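Gripper stalls on microwave door release, then reports success

Posted by Ilse Van Damme, 24/07/2022

Parallel gripper, wrist camera, task is to push the oval door-release button under the touch panel and then open the door. 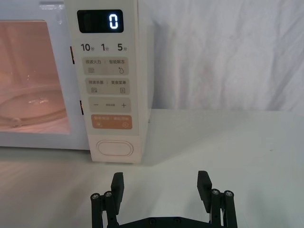 Amber Hendriks
Check which signal your "done" flag comes from. If the skill ends on a force threshold alone, any hard contact counts as a press, including the plain panel next to the button. We had the same fault on a Denanum controller. Log fingertip position at the moment of contact and compare it with the button travel.

Ilse Van Damme
It is force only. Out of 113 runs, 13 ended with "success" and a closed door. The worse part is that the next step then pulls on the closed door and drags the oven toward the table edge. No protective stop was triggered.

Imelda Baluyot
Just raise the force limit.

Hilde Van Dijk
Do not raise the limit. You will move the oven sooner. Three changes:
Close the fingers before the approach and press with both tips together. One open finger gives you an off-center load on the wrist.
Require force and travel, both, before the flag is set.
Add a door check from the camera before the pull. If the door is still closed, retract and abort.
Also cap the pull force separately from the press force. Ours shared one parameter until December, and it hid this fault for 908 cycles.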